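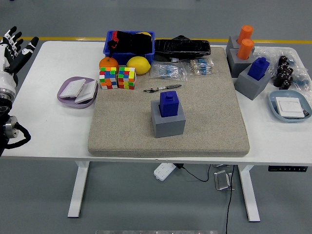 第16号 通巻80

共用学習室における机上面の高さと筆記作業時の照度分布に関する調査

1. 目的

本報告は、学内の共用学習室に設置された昇降式机について、天板高さの変更が机上面照度に与える影響を測定し、結果を整理したものである。対象室では天井照明の位置が固定されている一方、利用者は天板の高さを任意に変えられる。設計時の照度計算は一定の作業面高さを前提としており、立位での使用は考慮されていない。座位と立位のそれぞれで照度がどの程度変化するか、また窓面からの採光がこれにどう重なるかを確認することを目的とした。

2. 対象室

対象はHultgate棟2階の学習室である。南側に腰窓があり、東西方向に直管形LED器具が2列配置されている。天井は岩綿吸音板、壁は白色塗装、床は灰色のタイルカーペットである。窓には横型ブラインドが付属するが、羽根角度は利用者が変更できるため、測定時は全閉または全開のいずれかに固定した。

隣接するKlinhom棟の外壁が明るい仕上げであるため、午前中は反射光が室内に入る。この影響は今回の測定では分離していない。

3. 測定方法

測定点は、窓側、中央、廊下側の各列から机を1台ずつ選び、天板の四隅と中心に設けた。照度計は受光部を水平に保って天板に直接置き、測定者は受光部に影を落とさない位置まで退いた。器具の点灯後は光束が安定するまで待ち、各点で3回読み取って平均を採った。

天板高さは座位条件を70 cm、立位条件を105 cmとした。昇降後は天板の水平を水準器で確認した。廊下側の机では昇降後にわずかな傾きが認められたため、床側の調整脚で補正してから再測定している。

記録は測定支援ソフトJanumで行い、集計には表計算ソフトを用いた。読み取り値は全体で185件となった。うち受光部の汚れが後に判明した組は、清掃後の値に差し替えた。

4. 結果

4.1 人工照明のみの場合

日没後、ブラインド全閉で測定した。いずれの列でも、立位条件の照度は座位条件を上回った。増加は器具列の直下にある中央列で最も大きく、廊下側では小さかった。天板内のばらつきも立位条件で拡大し、中央列では器具に近い長辺側と反対側との差が座位条件より明瞭になった。

光源が線状であるため、増加の割合は点光源を仮定した逆二乗則による予測より小さい。廊下側の値には壁面からの反射成分が相対的に多く含まれ、高さの影響を受けにくかったと考えられる。

4.2 昼光を併用した場合

ブラインド全開、晴天の条件では、窓側列の照度が2,000 lxを超えた測定点があった。この列では座位と立位の差よりも、測定中の雲の移動による変動の方が大きい。したがって、窓側列の昼光併用時の値から高さの影響を論じることはできない。中央列と廊下側列では人工照明のみの場合と同じ傾向が見られたが、差は縮小した。

5. 考察

人工照明のみの条件に限れば、立位での使用によって照度が不足することはなく、筆記作業に支障はないと判断する。問題となり得るのは照度の不足よりも、天板内の均斉度の低下と、視点が器具に近づくことによるグレアである。グレアについては輝度の測定を行っておらず、本報告では評価の対象外とする。

また、Prendow分館の学習室では器具が机列と直交して配置されており、今回の結果をそのまま適用することはできない。器具の配光と机の向きの組合せごとに測定が必要である。

6. 測定上の制約

(1) 照度計は1台のみであり、測定点間に時間差がある。昼光併用時の値はこの影響を受けている。
(2) 机上に物品がない状態で測定した。利用時には書籍や画面が置かれ、反射の条件が変わる。
(3) 器具の累積点灯時間を把握していない。清掃の時期も列ごとに異なる可能性がある。
(4) 測定者の衣服による反射を統一していない。予備測定で濃色と淡色の上着を比較したところ、廊下側の隅でわずかな差が出た。

7. 今後の課題

昼光併用時の測定については、窓際に基準用の照度計を置き、机上の値との比を採る方法に改める。天板高さは2条件のみであったため、中間の高さを加えて変化の形を確認する。均斉度は最小値と平均値の比で整理する予定である。

付記

測定表の「中央」は室の中央列を、「中心」は各天板の中心点を指す。旧版の表では両者が混在していたため、表記を改めた。照度の単位はすべてlx、高さは床仕上げ面から天板上面までの寸法である。

2021年10月11日 提出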